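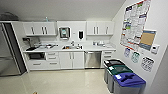
Malachy Ó Briain asked, before we signed anything, whether the Omham service covers kitchens at all or only says so on the price sheet. It does cover them, with conditions, and the conditions take up the first half of this talk.

Slide 2. What is on offer. Omham is sold as a monthly service. The customer gets one mobile unit with a head camera, the Fatau planning software, and remote support during office hours. No hardware is bought outright. Minimum term is 4 months. We are reviewing release 8, installed in September. Earlier releases are not comparable and I will not take questions on them.

Slide 3. Kitchen tasks. The task list has three groups: waste sorting, dishwasher loading, counter clearing. Point at the bins. Lid color is used as a first cue and the label as a second. Say clearly that the software does not read the wall signs. Sorting rules are typed in by the customer during setup, and they have to be typed in again if the building changes its rules.

Then reflective surfaces. Steel doors and glossy tile both return highlights to the depth sensor. Fatau masks these out, which costs time on every approach. The vendor manual puts this under "site preparation" and suggests matte film. I would put it under "limitations". Pause here, people usually write this one down.

Slide 4. Handles. Bar handles are supported. Recessed pulls are an extra line on the quote.

Slide 5. Tabletop tasks. Move on quickly, the room will want this part. 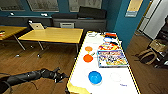
Afonso Moreira objected at the dry run that a tabletop test with mixed objects tells a buyer very little unless the failures are sorted by type. Agreed, and the table on slide 6 now does that.

Slide 6. Results. 774 pick attempts logged, all on release 8. Read out the failure classes in order: not detected, detected but wrong outline, dropped, placed outside the target area. The first class is mostly clear items. A transparent plate on a white table gives the camera little more than a faint outline. The opaque bowl is the easy case – strong color, pale rim, good contrast. Flat boxes are found without trouble, but a printed lid is sometimes split into several objects. Geagea, the add-on grasp library, fixes most of the splitting. It does nothing for clear plates.

Slide 7. Cost. The add-on is 400 a month on top of the base fee. If your site has no boxed goods, leave it out. Drarndale, the reseller, will include it by default, so check the quote line by line before signing.

Slide 8. Support. Tickets were answered the same day. Two were closed without a fix and we reopened both. One is still open: the unit loses its map when chairs are moved between sessions. Current workaround is a manual rescan from the doorway.

If time is short, skip slide 8 and go to the checklist handout. Leave the results table up during questions.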